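# Hattar: clothes on beds

Notes on the laundry part of Hattar. It covers garments laid out on a made bed before folding, 80 pieces in all, sorted into 9 types. Mireille Salameh wrote the type labels in September.

Dark clothes are in `dark/`, everything else in `light/`. Bedding is not labeled, even where it has a print.
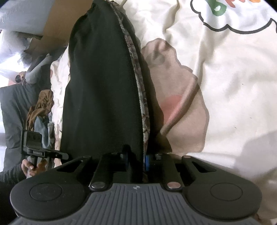 *`dark/`: black garment lying lengthwise on a printed cream-white sheet.*

Known problems:

- Creases are hard to tell from seams on black fabric. Mark them `unsure`.
- Cartoon prints on sheets were labeled as clothing in 2 folders. Fixed in version 3.
- Patterned strips next to a garment get their own label only if you can tell what they belong to.

Socks are in Tretine.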